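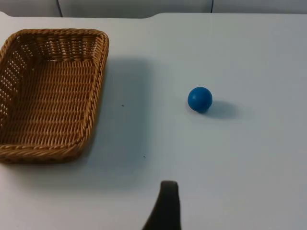 Slide 1. Woven basket on a white table.

Title is "What was promised after the flood". Say good evening, say name, say I sat through the Kestthorpe hearings in the public seats and was never on the payroll of anyone involved. Leave it at that.

Start with the press release. Read the first line out slowly: "Every household will be contacted within 8 days." Pause. Ask who in the room was contacted within 8 days. Don't do anything with the hands that go up, just move on.

Slide 2. The timeline
The river came over at Prekholm in February. The council's emergency plan was last revised when the old fire station was still a fire station. I have asked three times for the revised version and been told it is being finalised. Finalised is their word. Mention that the cabinet member described the response as "agile" on the radio that same week – people were still sleeping in the sports hall.

Keep this short. Last time I spent too long on it and lost the back rows.

Slide 3. The money
The relief fund was announced at 40 million. I would like to believe that number. When you read the papers, most of it turns out to be road repairs that were already in the budget, moved to a new heading. What was new was a hardship grant, and the form for it ran to 30 pages. You needed proof of address. Plenty of people's proof of address was in the river.

(If someone shouts that the form was shortened: yes, in July, after the deadline had passed for the first round.)

Slide 4. Birkia
Be careful here, stick to what is in the minutes. Birkia got the contract for the helpline without a tender, under the urgency rules. Fine, it was urgent. Then it was renewed without a tender, and I can't find anybody who will tell me what was urgent by then. The target was 100 per cent of calls answered. The definition of answered included the recorded message. Let that one sit.

I don't claim corruption. I have seen no evidence of it and I'd be wary of anybody who says they have. What I saw was a contract nobody read twice.

Slide 5. What Floor Coppens found
Floor's door-to-door survey, done with students, around 100 homes. Small sample, and she says so herself in her first paragraph, which is more than the official review manages. Her main point: people who already knew a councillor got help sooner. Show the map. The council says her method is weak. Ask them for theirs.

Pronounce it "Floor" as in "more", she is used to it but let's get it right.

Slide 6. The review
Lessons will be learned, page 2. Lessons have been learned, page 9. I could not find the lessons. The chair was appointed by the leader and reports to the leader. Nobody from the sports hall was asked to give evidence in person, though they were invited to fill in a web form.

The opposition don't come out of this well either – they voted for the Birkia renewal and then put out a leaflet against it. Say this even if some of them are in the room.

Slide 7. What to ask for
The emergency plan, published, with a date on it.
The helpline contract, with the targets not blacked out.
A review chair from outside the county.
I'm doubtful we'll get all of it. The plan is the one to push on, they have a duty to produce it.

Questions. If it's the one about why people build on flood plains, answer briefly: they bought houses the council gave permission for. Hall needs to be clear by half past nine.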